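Subject: Re: [desktop-admins] Thin clients at Gakport – anyone done a mixed rollout?

Sorry for the slow answer, been on site since Monday and only just caught up with the list.

> We're looking at replacing the old desktops at our two smaller
> offices. The choice is between thin clients with everything on
> the host, or ordinary laptops with a managed build. Management
> like the thin client price. I'm less sure. Has anyone run both
> side by side, and if so how did you decide who got what? Also
> interested in what you did about printing, which is the thing
> that eats most of my week as it is.

Yes, we run both. Have done since January. 533 seats all told, of which 193 are thin clients and the rest are laptops. Not a split anyone planned, it's just where we ended up.

Short version: thin clients are fine for people who sit in one place and use the same three programs all day. Our order desk at Gakport love them. Switch on, log in, there's your desktop. If one dies you swap the box and they're back in the time it takes to find the screwdriver for the bracket. I keep 3 spares in the cupboard and have used one.

Laptops for everybody else. We did try putting the surveyors on thin clients with an old laptop each for going out and it was miserable, two sets of everything, files in the wrong place, the laptops never patched becuase they only came out of the bag once a fortnight. Gave that up after six weeks.

On cost, be careful with the figure your management has. Ours came from Bestell, who quoted per box, and per box it looked great. What wasn't in there:

host licences (per user, not per seat, so shift workers cost you double)
extra memory on the hosts once people started having video calls
a second link into the building, as with one link down the whole office stops
the support contract, which Bestell renews yearly and puts up yearly

By the time all that went in, the gap was pretty small. Still a saving but not the one on the slide. Ask them for a three year figure with calls included and see what comes back.

Video calls are the weak spot in general. There's an offload plugin which sends the sound and picture direct from the client so the host doesn't do the work. When it works, good. It has to match the client version AND the host version, and twice now an update on one side has knocked it out on the other. We pin both now and only move them together, on a Saturday, with someone testing a call before we go home.

Printing. Right. We went with Gromico for the print queue side, mainly as it does follow-me with the door cards we already had. One queue, one driver, people tap at the printer and it comes out. Tickets dropped a lot. The label printers are another matter, they don't like the universal driver and never will, so those are mapped by hand still. If you have label printers get one on the bench before you sign anything. We had around 4000 labels go out with the margin wrong in the first week and I heard about it for much longer than that.

One more on the laptops. Do the enrolment from the supplier end if you can. We had Espinoza register the serial numbers before shipping so the machine goes straight to the user's home, they put it on the wifi and it builds itself. Takes an hour and a bit on a decent line. On a bad line it takes all day and they ring you. I tell people to start it before lunch.

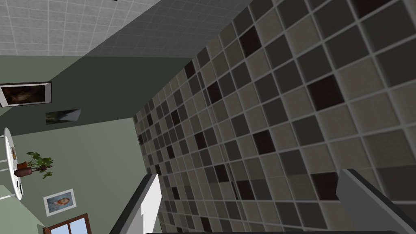
Someone off-list has asked whether the self-build holds up when the user is on a phone hotspot, as theirs got to the office apps and then just sat at the same percentage until the data allowance ran out. Same thing happened to us twice. We split the build after that – security stuff and mail come down first, and the big apps only go on when the machine sees a proper connection. There's a setting for metered networks in the profile, off by default, turn it on. You'll still get the odd one that thinks a hotspot is wifi.

How to decide who gets what: we asked the team leads and got nonsense, everyone said their lot needed laptops. What worked was pulling the door and VPN logs for a couple of months. Anyone who had never once logged in from outside was down for a thin client unless they made a case. Some did make a case, fair enough. Check with HR before you use door logs for this, I didnt and had a slightly awkward meeting.

Things I'd do differently:

Buy one model of monitor. We kept the old ones to save money and some only have the old connectors, so there's a drawer of adaptors now and it's always the wrong ones left in it.

Not do both offices in the same week.

Write down which host each group lives on. Still haven't, properly.

Can send the build profile and the host sizing sheet if they're any use, the sheet is a mess but the numbers in it are real. Mail me direct, the list strips attachments. Back at my desk Thursday.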